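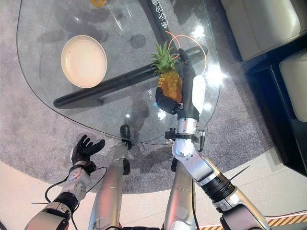 Je vois passer depuis ce matin des captures d'écran sur le jeton Plerby et sa « capitalisation record ». J'ai lu le document technique, les annonces et les deux tiers du forum. Je déroule, prenez un café.

1/ Le chiffre qui tourne d'abord. La capitalisation affichée, c'est le dernier prix multiplié par l'offre. Sauf que l'offre retenue ici comprend les jetons bloqués de l'équipe et ceux de la « réserve d'écosystème ». Personne ne peut les vendre aujourd'hui. Les compter au prix du marché, c'est généreux.

2/ Même logique que si je vendais une chaise à mon beau-frère 2000 euros et que j'annonçais ensuite que toutes les chaises de l'immeuble valent pareil. Le prix existe, la vente a eu lieu. Allez en vendre une deuxième.

3/ Du coup j'ai regardé la profondeur du carnet d'ordres sur Landcombe, la seule plateforme où ça s'échange vraiment. Côté vente c'est garni. Côté achat, on descend très vite dans le vide. Un ordre de taille moyenne suffit à faire bouger le cours, dans un sens comme dans l'autre.

4/ « Oui mais le volume explose. » Le volume déclaré, oui. Déclaré par la plateforme, qui prend aussi des jetons Plerby en paiement de ses frais de cotation. Je ne dis pas que c'est faux. Je dis que je n'ai trouvé aucune source indépendante, et que j'ai cherché.

5/ Passons au rendement, parce que c'est là-dessus qu'on m'écrit en privé. Plerby propose de bloquer ses jetons contre une récompense versée… en jetons Plerby. Question bête : d'où vient la valeur ? Le document technique répond « de la croissance du réseau ». C'est un peu court, pour un paragraphe qui porte tout le reste.

6/ En langage courant : on imprime des jetons et on les distribue à ceux qui promettent de ne pas vendre. Tant que de nouveaux acheteurs arrivent, tout le monde est content. Quand ils ralentissent, le rendement continue de s'afficher en pourcentage et le prix fait ce qu'il veut.

7/ Et il y a le blocage. Pour sortir, il faut faire une demande, puis attendre 4 semaines. Si vous avez déjà essayé de vendre quelque chose pendant une panique, vous savez ce que valent 4 semaines. Ce délai est indiqué en annexe. Pas sur la page d'accueil, pas dans la vidéo, pas dans l'application.

8/ L'audit, maintenant. On me renvoie sans arrêt au rapport de Kristiansen comme si c'était un certificat de bonne santé. Je l'ai ouvert. Il porte sur le code du contrat de transfert, dans une version datée d'avril. Le contrat de blocage, celui qui détient l'argent des gens, n'entre pas dans le périmètre. C'est écrit en page 2, noir sur blanc.

9/ Je précise que je n'ai rien à reprocher à l'auditeur, qui dit clairement ce qu'il a regardé et ce qu'il n'a pas regardé. C'est la communication du projet qui a transformé ça en « entièrement audité ». La formule est encore en ligne à l'heure où j'écris.

10/ Le partenariat avec Skernard, qui a fait bondir le cours : j'ai cherché l'annonce du côté de Skernard. Rien dans leurs communiqués. Une mention sur une page « ils testent notre interface », où n'importe quelle entreprise peut demander à figurer en remplissant un formulaire. J'appelle ça un compte client gratuit.

11/ Hooman Najafi, qui anime la communauté, m'a répondu hier que « les détails sont sous accord de confidentialité ». Je le remercie d'avoir répondu, tous ne le font pas. Mais un accord tellement confidentiel que l'une des parties ne peut pas en parler, et tellement public que l'autre en fait un bandeau, j'ai du mal.

12/ Je lui ai posé trois autres questions : qui détient les clés de la réserve, quand se débloquent les jetons de l'équipe, et si un contrat signé avec Skernard existe. Pour la deuxième, il m'a renvoyé au calendrier. Pour les autres, j'attends.

13/ Le calendrier, justement, a changé. La version que j'avais enregistrée prévoyait un déblocage progressif. Celle en ligne au 19/7/25 parle d'un déblocage « selon les conditions de marché ». Conditions appréciées par qui ? Par l'équipe. Celle qui détient les jetons.

14/ Regardons aussi qui détient quoi. L'explorateur affiche 2841 adresses avec un solde non nul. Pour un projet qui parle de « mouvement mondial », c'est modeste. Et une adresse n'est pas une personne, la même main peut en ouvrir dix avant le déjeuner. La plus grosse, hors réserve, n'a jamais été identifiée publiquement.

15/ On va me dire que j'avais été sceptique sur d'autres jetons qui ont monté ensuite. C'est vrai. Je me suis trompé sur des prix et je me tromperai encore, raison pour laquelle je ne donne pas d'objectif de cours. Je lis ce qui est écrit et je le compare à ce qui est promis. Un truc mal ficelé peut très bien doubler d'ici la rentrée.

16/ Autre objection reçue trois fois ce matin : « tu n'en as pas, donc tu es jaloux ». Je n'en ai pas, en effet, ni à l'achat ni à la vente, et personne ne me paie pour ce fil. Si j'en avais, on me dirait que je manipule le cours. Choisissez.

17/ Ce qui me ferait changer d'avis : un audit du contrat de blocage, un calendrier de déblocage inscrit dans le code, et une ligne signée par Skernard. Rien d'extravagant, des projets bien plus petits le font.

18/ Si vous en détenez déjà, je ne vous dis pas quoi faire. Vérifiez simplement si vos jetons sont bloqués. Plusieurs personnes m'ont écrit qu'elles avaient coché l'option à l'inscription sans s'en rendre compte. Dans l'application c'est dans Portefeuille, puis Récompenses, puis tout en bas.

19/ Petite correction sur le 4/ : on me signale que les frais de cotation peuvent aussi être payés en euros. Dont acte. Ça ne dit pas comment Plerby les a payés, j'ai ajouté la question à la liste.

20/ Les réponses restent ouvertes. Je bloque les fusées et les « fais tes recherches », je lis le reste ce soir.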